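Diary of the Learning and Skills Office: Visit to the Ceselbridge Automation Workshop, January

Entry made on the evening of the visit, for the office diary and for circulation to colleagues who were unable to attend. 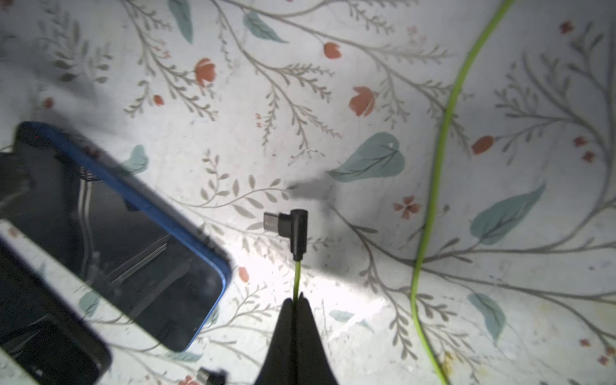 Dean Crabtree has asked that the entry state plainly, before anything else, that the cable work was the slowest item of the day and in his view the most useful one. He wrote to me on the return journey to say that visitors tend to remember the fast machines, and that he would be sorry if our colleagues did the same. I have placed his remark at the head of the entry and agree with it.

We arrived at Ceselbridge shortly before ten and were received by Hanneke Van der Linden, who had arranged the programme and who stayed with our party until we left. Coats and bags were put in a side office. There was tea. A short safety talk followed, covering the yellow floor lines, the stop buttons and the rule that no visitor should reach over a bench while an arm is under power. The rule was repeated at each station, which I thought proper.

The first part of the morning was given to the Arkis cell. It sorts small parcels by weight and passes them to a belt. The cell has been running for some years and the staff clearly regard it as settled. We were given a figure of 1369 parcels for the previous day's shift, against 1337 for the day before that. Questions were invited. I asked how often a person has to step in, and was told that this depends a good deal on the quality of the packaging, with torn corners and trailing tape causing most of the stoppages. A log is kept beside the cell and we were allowed to read it. The handwriting varies but the entries are complete.

We then moved to the smaller room at the rear, where the handling of soft and awkward items is studied. The task set for the demonstration was the tidying of a charging place of the ordinary kind, with phones and charging leads put down on a patterned cloth. The gripper took hold of a thin lime-green cable close to its USB connector, which has a right-angled black housing. A second cable of the same colour lay near it in a long curve.

Hanneke Van der Linden explained that a cable is a hard thing for a machine to deal with. A box keeps its shape when it is lifted. A cable bends wherever it pleases, and its far end may do something quite different from the end that is held. Two cables of one colour make the matter harder, as the system has to decide which length belongs to which plug. The cloth also plays its part. She said that a plain grey mat would be kinder to the software, but that homes and offices do not as a rule provide plain grey mats, and the team wishes to work with the kinds of surface that people own. The leaves and flowers of the print were therefore a fair test.

Our party had the opportunity to discuss the grip itself at some length. The two fingers narrow towards their tips, and the cable is pinched between them. Too much force may harm the lead over many repetitions; too little and it slides. The team prefers to begin near the connector, where the position of the plug can be judged with more confidence, and to treat the remainder of the lead as a separate problem. I am not an engineer and record this as I understood it.

The view from the small camera at the gripper was of particular interest to me. From the visitors' side of the bench one sees the arm and very little of what it is doing. From the gripper one sees the cable tip, the blue edge of one phone's case and the pattern of the cloth, all at close quarters. The shadow of the equipment also falls across the work, and I was told that lighting takes up more of the team's time than outsiders would suppose. Dark, glossy phone screens are troublesome for the same reason, as they throw back whatever light reaches them.

The library of recorded attempts for this task stands at 554. Hanneke Van der Linden was careful to say that the number includes failures, which are kept and labelled with the same care as the rest. She would like it to be larger before the spring.

Lunch was taken in the canteen at half past twelve. The soup was good. Conversation turned to the matter of training places, and I set out the position of this office: that we should wish any placement to include bench time as well as observation, and that travel costs must be settled before names are put forward. Both points were received without objection. Four places were mentioned as a likely number for the first year. I made no commitment.

The afternoon was shorter. We were shown the Abbasi trolley, which carries trays between the stores and the benches, and were invited to walk in front of it in order to see it halt. It halted on each occasion. Dean Crabtree asked whether it could manage the ramp by the loading door, and was told that it could do so unladen, and that work on the laden case continues. He also asked about the noise of the wheels, which is considerable on the older part of the floor.

The final item was a talk on Kuluvley, the booking and record system used across the workshop. I confess that my attention was less steady by this stage. The chief point for our purposes is that trainees may be given their own accounts with limited rights, so that their work can be reviewed separately by a supervisor. A printed guide was promised and should be placed in the office file on arrival.

We left at a quarter to four, in rain.

Matters to be taken forward: a letter of thanks to Ceselbridge, to go out under the office's name; a note to the finance section on travel; a request for the safety talk in written form; and a reply to Dean Crabtree, who would like to return with a group of second-year students and to spend the whole of that visit in the rear room.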